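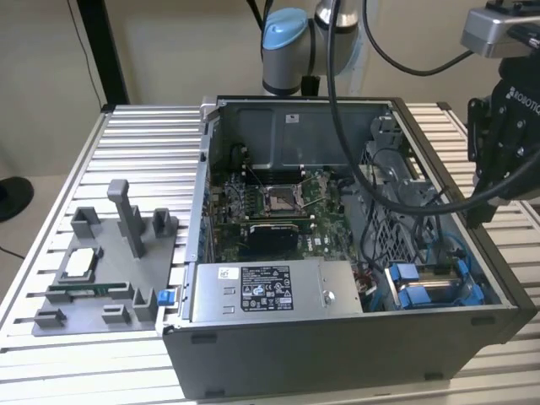 Une tour de bureau ouverte, avec sa carte mère de marque Dell.

Quand la mairie de Restville a renouvelé les postes de ses services, le contrat prévoyait l'enlèvement des anciens. Baltasar Benítez, chargé du parc informatique, a demandé un délai de deux mois. Il voulait savoir combien de machines pouvaient encore servir. La réponse tenait dans un tableau : 441 unités centrales, dont près de 400 démarraient sans erreur.

La plupart sont parties chez Telodwood, une association installée dans une ancienne imprimerie, derrière la gare de marchandises. On y reconditionne des ordinateurs pour les familles, les écoles et quelques petites entreprises. Le prix est fixé à 40 euros l'unité, clavier compris. L'écran est en supplément.

Nerea Lorente dirige l'atelier depuis son ouverture. Elle a travaillé auparavant chez Sharifi, un grossiste en pièces détachées, et en a gardé l'habitude de tout étiqueter. « Une machine sans fiche, je ne la vends pas, dit-elle. Si elle revient, on ne sait pas ce qu'on a changé dedans. »

Le travail commence par l'effacement des disques. Vient ensuite le dépoussiérage, puis le contrôle de la mémoire, qui tourne souvent toute une nuit. Les processeurs récupérés sont rangés par génération dans des boîtes à compartiments. La pâte thermique est remplacée à chaque démontage. 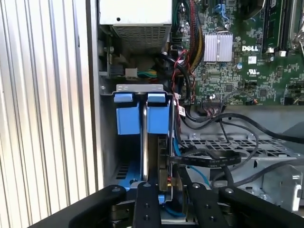
Les pannes les plus fréquentes sont banales : un ventilateur encrassé, une pile de carte mère à plat, un condensateur fatigué. L'alimentation pose plus de difficultés. Certains fabricants ont longtemps utilisé des formats ou des connecteurs qui leur étaient propres, et une pièce standard ne convient pas toujours. L'atelier garde donc les blocs en état de marche, même ceux qui proviennent de tours irréparables.

Rodrigo Robles, instituteur à Diller, a équipé sa classe l'an dernier. Il n'attendait pas de miracle. Les élèves écrivent, cherchent dans une encyclopédie, apprennent à classer des fichiers. « Pour la vidéo, c'est lent — on s'en passe. »

Reste la question du local. Le bail se termine en avril et le propriétaire souhaite vendre. Telodwood a visité un entrepôt plus grand, mais mal chauffé, à la sortie de la ville. La décision n'est pas prise. En attendant, les livraisons continuent deux fois par semaine, et les palettes occupent déjà une partie du couloir.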